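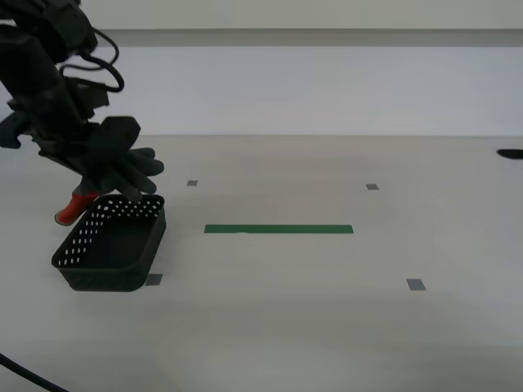 The black basket, on the table this morning

zubaida_b
Posted in Storage & Sorting

Right, I need some opinions before I buy any more of these. I've been trying to sort out the craft table and the shelves beside it since August and I've finally settled on a type of basket, or I thought I had. It's the black plastic one in the photo, rounded corners, little rectangular holes in the sides, nice chunky rim. I want a whole row of them on the shelf so I can pull one down, work out of it on the table and put it back when I'm done.

My sister says black is a mistake and I should get clear ones so I can see what's in them. She also says the holes are going to drive me mad with small bits. I do have a lot of small bits (beads, press studs, those tiny safety pins). What does everyone else use?

kaan_g
Your sister's right about the holes, sorry! I had perforated baskets for screws and wall plugs and every time I lifted one I left a trail across the carpet. Solid sides for anything smaller than a cotton reel. I use the Flatomik trays now, shallow ones, and they stack.

husnu_t
Disagree with kaan_g a bit. Depends what goes in. For wool, fabric scraps, ribbon, glue sticks, anything that size, holes are fine and they keep the weight down. I've got mine on a high shelf and I'd not want solid ones up there. Small bits go in jam jars INSIDE the basket and then you lift the lot down together. Been doing it that way for years.

Black is fine too. Shows the dust, that's all.

kaan_g
Jam jars in a basket is just two containers doing one job though

husnu_t
It's a basket doing a basket's job and a jar doing a jar's job

zubaida_b
Ha, I'd not thought of jars. I've got loads under the sink. My worry is height, the shelf gap is 203 mm and I think a jar with the lid on would stick up past the rim quite a way. Will measure tonight.

On the black, I went for it partly so it'd stand out on the table. It's a pale top and I'm forever losing white things on it. With a dark basket I can at least find the basket.

taner_s
Hello, long time reader. Dark inside is the bit I'd think about. I bought four black ones from Lustow for the desk and anything dark just disappears in them. Black thread, black buttons, the cable for the glue gun, gone. I ended up cutting bits of white card for the bottoms and that sorted it. Took ten minutes and you can write on the card as well - mine says what's supposed to be in there, so I know when I've been lazy.

zubaida_b
Oh that's clever, and I've got card coming out of my ears. Did you stick it down?

taner_s
No, just cut it a touch big so it wedges. If you stick it you'll never get the glitter out from underneath.

kaan_kahraman
Can I put in a word for labels? Everybody's talking about what colour the basket is and it doesn't matter a bit if the front's labelled. The one snag with yours is that stickers won't hold over the holes, they peel at the corners within a week. Use a luggage tag and tie it through a hole, which is the best argument for holes I can think of. Brown tags show up really well on black.

kaan_g
OK I'll give you the luggage tags, that's good. Still wouldn't put beads in it.

(also can one of us change our name, I keep getting your notifications in my head)

kaan_kahraman
I was here first mate

husnu_t
Zubaida, before you buy the rest, check the length against your shelf as well as the height. I bought Woteso ones that said 282 on the label and it turned out they meant mm across the base. The rim was wider and I couldn't get the third one on. They had to live on their ends for a year.

zubaida_b
Good shout. Measured at the rim just now and they'll go on fine lengthways, with a gap left over at the end for the iron. Jars are too tall with lids on, but the little mustard ones are 90 mm and those fit lovely.

So the plan is black baskets, card in the bottom, tags on the front, mustard jars for the fiddly stuff. My sister's been told. She still says clear.

taner_s
She'll come round when she sees the tags.

kaan_g
I'm with the sister. Post a photo once they're all up on the shelf though, I want to see how many press studs are on the floor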